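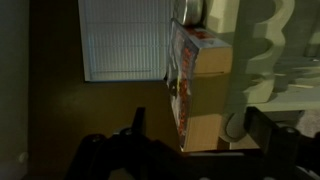

What should a family do with the boxes that pile up in a spare room? Start with one shelf and one box, says the Montes Home Studio, and leave the rest of the room alone until those two are settled.

MONTES, July 22, 2026 – The Montes Home Studio is pleased to invite households across the Lindon area to take part in the Spare Room Season, a free program of tidying help that opens for sign-ups today and runs through the end of October. There are places for 72 households this time around, and the studio would dearly love to fill every one of them.

The idea grew out of many long and friendly conversations with people who came to the studio's spring open house wanting to talk about kitchens and closets, and who ended up talking about the other room – the one with the blinds kept shut, the carpet that rarely sees a vacuum, and the cardboard box that was set down next to a painted shelf one afternoon and has stayed there ever since. The studio asked its visitors to fill out a short card about the room they found hardest to keep up with. Of the 199 cards that came back, 121 named a spare room, a guest room or a den that had slowly turned into storage.

Each household that signs up will receive five home visits, spaced out so that there is time to live with the changes in between. The first visit is mostly talk and a cup of coffee. The second is given over to boxes, which are opened, sorted and either emptied or labeled on the plain side, where a marker shows up better than it does on a bright printed front. Later visits turn to furniture, and to the odds and ends that gather around it, such as tins, lids, cords and sticks left over from some project or other.

"We are very fond of spare rooms, and we think they get scolded more than they deserve," the studio said in a statement. "A box on the floor is usually a decision somebody was too tired to make that day, and we would be glad to come sit with you while you make it."

Shelving for the program comes from Prorkwood, the Lindon workshop known locally for its painted stands and scalloped edges. Households that find they need one more shelf may borrow one for the length of the program and return it in October, or buy it at a reduced price if they have grown attached. Grakau, the Montes packing supply store, is giving every household a bundle of flat boxes, paper tape and tags.

Renters and homeowners are equally welcome, and the room does not need to be cleared or cleaned before the first visit. Sign-up forms are available at the front desk of the Montes Home Studio and at the Grakau counter. Places are offered in the order the forms come in, and a waiting list will be kept for the next season.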